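The white table, a long update
8 January 2022

I have been promising a post on the work table since before the holidays, and a few of you have very kindly kept asking, so make yourself a cup of something because I have more to say on the subject than I thought I did.

For anyone new: the table was the big purchase of last year. For ages I did everything on the old brown desk from my first apartment in Prillivov, which had a wobble in one corner and a top so dark that I lost pencils on it in broad daylight. Screws too. I once spent most of an evening looking for a washer that was sitting right in front of me the entire time. So when I finally had a bit of money put aside I went over to Husta, walked up and down the aisle for much too long, and came home with the plainest white tabletop they had. It is 61 inches across, and I had measured the wall beforehand (twice!) and still got it through the door with hardly a finger's width to spare.

Why white

My sister thought I was out of my mind. "You'll be wiping it all day," she said, and I do wipe it a fair amount, I'll give her that. But I love it. Everything shows up on it. Put a black thing down and you see its whole outline, put a gray thing down and you see where the shadow falls underneath. In the morning the light comes in low and the top goes a sort of pearly color, and by late afternoon it has a touch of lavender to it, and I find myself standing there with a dish towel over my shoulder just looking at it like somebody on vacation looking at the sea.

The trade-off is that it also shows every crumb. Pencil shavings, bits of thread, the dust that comes off sandpaper, the little curls from the eraser. On the brown desk I could pretend all that away for a week. Now I can't get through a morning without noticing, and I've gotten into the habit of going over it at the end of the day whether I've made a mess or not.

What gets to stay out

My rule when it arrived was that nothing would live on the table. Things could visit, but they had to go home again. That lasted until April, I think, when I had so many half-finished projects that I gave up and let a few of the bigger pieces have a regular spot.

The gray block is the one I'm fondest of. It's a good hefty-looking thing in two sections, a bulky one with rounded corners and a flatter slab that sits up against it, and the slab is just a shade lighter than the rest. I don't think you'd notice the difference at all on a dark desk. There are thin red marks running across the top of both sections, and on a gray and white table that tiny bit of red does an awful lot for me. It's about the only color on the block itself.

The light wooden board stands upright farther back. I tried it lying flat, and all it did was take up space and collect mugs, so now it stands, and I like having something warm-colored to rest my eyes on after all that white.
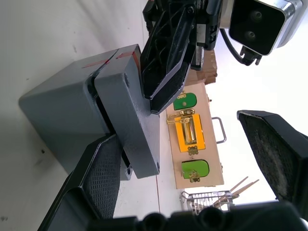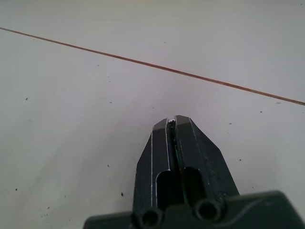
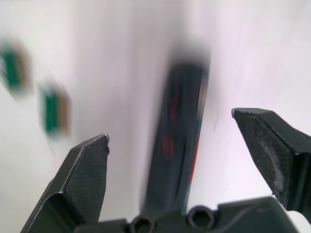
The same pale background in all three, with the gray block and the wooden board in the first.

How I clean it

This is what most of you wrote in to ask, and I'm afraid the answer is pretty dull. I sweep the dry stuff off first with a soft brush, the kind meant for drafting. If you go in with a wet cloth straight away you turn the dust into paste and push it around, and then you have gray swirls that you'll be chasing until dinner. I learned this the slow way.

After the brush comes a damp cloth, wrung out as hard as I can manage, and then a dry one. I work from the wall side toward me. For pencil I use a plain white eraser, and for anything sticky I use a few drops of Zesora in warm water, which smells like oranges and does the job without leaving a film. I bought the big bottle and I've barely made a dent in it.

The one mark that has beaten me is a ring from a can of wood stain. I was so careful, I had newspaper down and everything, and then I picked the can up to read the label and set it back down three inches to the left of the newspaper. It has faded a good deal since, and I've mostly made my peace with it. A plant could go over it. I keep saying that.

Oh, and somebody asked about felt pads. Yes, please use them! I got a sheet of 100 from the hardware store on Wada, and they cost next to nothing, and I've put them under everything I own that has a bottom. The lamp, the tape dispenser, the jar of brushes. I may have gone a little overboard (there's one on the stapler).

The drawers, or lack of them

If I were buying again I would think harder about storage. A bare tabletop looks so lovely in the store, and then you get it home and realize that every single thing that used to be in a desk drawer now needs somewhere else to be. I ended up with 6 shallow trays on the shelf beside it, and they're fine, but I have to get up every time I want the scissors. My knees and I have had words over it.

I've labeled 5 of the trays. The last one is for things that don't belong in the others, and I'm sure you can guess which is the fullest. Last week I tipped it out to have a proper sort through and found two tape measures, a birthday card I never mailed, a key to I have no idea what, and enough rubber bands to last me the rest of my life. I put nearly all of it back.

Next on the list

I want a better lamp. The one I have throws a bright patch on one side and leaves the other end dull, and on a pale top you really notice it. I'd like something with a long arm that I can swing over wherever I happen to be working. If you have one you love, leave me a comment, and do tell me what bulb you use in it, as I've gotten strangely particular about that since the table came.

I also owe you the post on the pantry shelves, which I haven't forgotten. It's half written. The shelves themselves are half painted, so we're keeping pace with each other.

Filed under: home, workroom, tidying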